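编者手记:关于那条肩带

上一期寄出去以后,收到的来信里有一大半在问同一件事:你们说的“长度刚好”,到底是对谁刚好?问得很对。写那句话的时候我正把包挎在自己肩上,对着洗手间的镜子,觉得世界上的人大概都和我一样高。这一期就老老实实谈肩带,顺便交代一下秋冬几款皮包的进度。对肩带没有兴趣的读者可以直接跳到后半截,那里有染色的坏消息。

先说我们自己的账。Plelby 斜挎包卖到第二年,退换记录里写得最多的理由既不是颜色,也不是五金,是“背着别扭”。这四个字非常难办。颜色不对可以换颜色,扣子松了可以寄回来紧一紧,别扭是一种感受,而且多半要背出门走上两条街才会发作,那时候吊牌已经剪了。我们一开始的反应和所有做东西的人一样,先怀疑顾客。后来自己人轮流背了一个月,怀疑的对象就换了。

问题出在孔位上。原来的肩带打了5个孔,间距匀称,排在一起很好看,拍照的时候谁都夸。可是孔和孔之间隔得太宽,往上扣一格,包就顶在腰上,往下放一格,包就开始拍打大腿,走快一点像有人在后面催你。夏天穿一件薄衬衫还能凑合,到了冬天加一件厚外套,原来刚好的那一格就再也不刚好了。皮带的人早就懂这个道理,腰带上的孔从来不敢打得太宽,我们做包的反而花了两年才想通。

新版的肩带改成9个孔,间距收窄,总长没有变。看起来密了一些,有位老顾客说像一截竖笛,我们决定把这当成夸奖。打孔的位置也往下挪了挪,常用的几格落在锁骨以下,扣头不会再硌着骨头。另外把针扣的针换成了圆头的,原先那种尖头刮毛衣,刮得很公平,羊毛的和腈纶的一视同仁。

有人会问,为什么不干脆用滑扣,想停在哪里就停在哪里。我们试过。滑扣配织带没有问题,配皮就比较看运气:新皮涩,拉不动;皮子养软了以后又滑,装一本厚书进去,早上还在胯骨旁边,到中午已经沉到大腿了。Hervieu 托特包的可拆肩带目前用的就是滑扣,因为那条带子本来就是织带,只在两头包了皮。如果您喜欢滑扣,请考虑那一款,别自己往斜挎包上改装。上个月收到一只改装过的,手艺比我们想的好得多,可惜保修条款里还是写不下它。
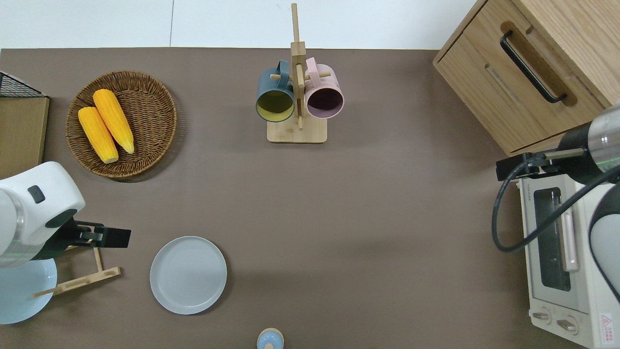 再说肩带的宽度。宽的省肩膀,窄的好看,这是做包的人天天要吵的架,吵到最后往往是各退一步,做出一条既不太好看也不太省肩膀的带子。Plelby 这次没有退,沿用原来的宽度,在背面肩膀受力的那一段加衬了一层软皮。从正面看不出来,摸得出来。衬皮的边缘是手工削薄的,削得不够薄会鼓出一道棱,削过了头又容易起毛,所以每一批里总有几条进不了成品。它们目前堆在工作室的抽屉里,有同事拿去捆纸箱,捆得相当体面。

说说怎么量。很多人买斜挎包的时候是按身高来挑的,其实身高只能算半个线索,躯干长短和平时穿什么影响更大。比较可靠的办法是找一根绳子,从一侧肩头绕过身体,到另一侧您希望包口停住的位置,再从背后绕回来,剪断,拿尺子量那根绳子。请穿上您最常穿的外套再量。夏天下单的读者尤其请注意,八月里穿着外套在家里绕绳子的确有点傻,但只傻这一次,总好过傻一个冬天。

量好以后把数字写在订单备注里,我们会在出货前把扣头预先扣在最接近的那一格。备注里也可以写左肩还是右肩。翻盖上的搭扣是偏向一侧的,习惯用另一边的人会觉得开包总要多拐半个弯。左肩版和右肩版价格一样,只是备货少一些,可能要多等几天。

已经买了旧版的读者可以单独换肩带。把旧带子拆下来寄给我们,包本身留在家里就好。请千万记得先把东西掏空再拆,挂着东西拆肩带,结果多半是整包的东西一起下楼。换带子的费用在网站“配件”那一栏,旧版用户从本期起到月底下单,每条减19元。听起来不算多,我们也知道,但它刚好抵掉那枚圆头针扣的钱,算是为毛衣做的一点赔偿。

也有人问能不能拿新皮带配旧包身,颜色会不会差太多。会差。植鞣皮用久了颜色会深下去,旧包已经晒过两个夏天,新带子刚从整张皮上裁下来,放在一起像父子。有的人喜欢,有的人看了睡不着。介意的话,可以把新肩带放在窗边晒几天,每天翻一面,别放暖气上,也别想着用油一次擦到位。油能把颜色擦深,但擦上去的深和用出来的深是两回事,前者在下雨天会露馅。

现在说坏消息。原定和肩带一起上的墨绿色 Arnero 手拿包,这一批染出来偏蓝。在室内灯下很漂亮,拿到门口一看,像是另外一款包。染坊说这种事难免,我们也说难免,然后双方沉默了一会儿。最后的决定是重染,所以墨绿要推迟,栗色和黑色照常,不受影响。已经付了定金订墨绿的读者会单独收到邮件,可以继续等,可以换色,也可以全额退回定金。选退款的不需要写理由,写了我们也会认真看,但看完心情不一定好。

至于那几张偏蓝的皮,扔掉实在舍不得,打算裁成卡包和钥匙套,名字还没有定。内部投票的第一名是“差一点墨绿”,第二名是“不是墨绿”,可以看出投票的人当天都没有什么胃口。数量取决于那几张皮的边角好不好用,到时候在网站上直接上架,不做预售,也不做倒计时。我们做过一次倒计时,结果网页上的钟比仓库里的钟快,收到的信比卖出的包还多。

Anham 那只方形通勤包也有不少人问。简单说,还在改。第一版样品放得下电脑,放不下电脑的充电器;第二版充电器放进去了,翻盖就扣不平。翻盖长一点固然可以扣住,可是长出来的那一截垂在前面,像没睡醒的眼皮。现在的想法是在包底加一道暗褶,平时收着,装得多的时候撑开。样品周二送到,行不行要等装满了背出去走一圈才知道。如果行,下一期就有价格和颜色;如果不行,下一期会有一篇比这篇更长的关于暗褶的文章,请大家一起祈祷。

接下来是保养,照例写几句,因为照例有人不看。淋了雨不要用吹风机。用干的棉布吸掉水,里面塞上揉皱的白纸,放在通风的地方等它自己干。不要用报纸,油墨会印到衬里上,您会在包里反复读到同一条旧闻。肩带淋湿以后不要挂着晾,包身的重量会把湿皮拉长,我们辛辛苦苦排好的孔位也就全跟着跑了。平铺,或者松松地卷一圈,都可以。

孔眼用久了会变椭圆,属于正常现象。如果您总是扣在同一格,可以偶尔换到旁边那格让它歇一歇,新版的孔位够密,差一格身体几乎感觉不出来。孔边起毛的话,用指甲盖蘸一点点蜡压平就行。注意是一点点。有人寄来过一条肩带,孔里填满了蜡,附言说现在扣不进去了,问是不是质量问题。

最后答三封来信。

有读者问翻盖里侧的压线为什么是双道。外面那一道管形状,里面那一道管衬里不跑。早期的样品只压一道,用到后来衬里会慢慢往下坠,从翻盖边上探出一条舌头来,怎么塞都塞不回去。

有读者问能不能在翻盖上烫名字的缩写。可以,烫在内侧,字不能太大,下单以后不能退换。请在提交以前再看一遍字母的顺序。这句话我们加粗过、标红过、放在过付款按钮旁边,今年还是收到了几封非常悲伤的邮件。

还有一位读者来信,说斜挎包买回去以后被家里的猫睡了,翻盖上压出一个圆形的凹痕,问怎么恢复。把翻盖打开,反扣在平整的桌面上,垫一块布,压几本书,放一夜。皮子大致能平回来。猫会不会睡到书上面去,这个我们管不了,不过从重量上讲,也算是帮忙。

换肩带和改订单的邮件请在标题里写上订单号,这样回得快一些。没有订单号的也会回,只是要先在收件箱里翻半天,翻的那个人就是我。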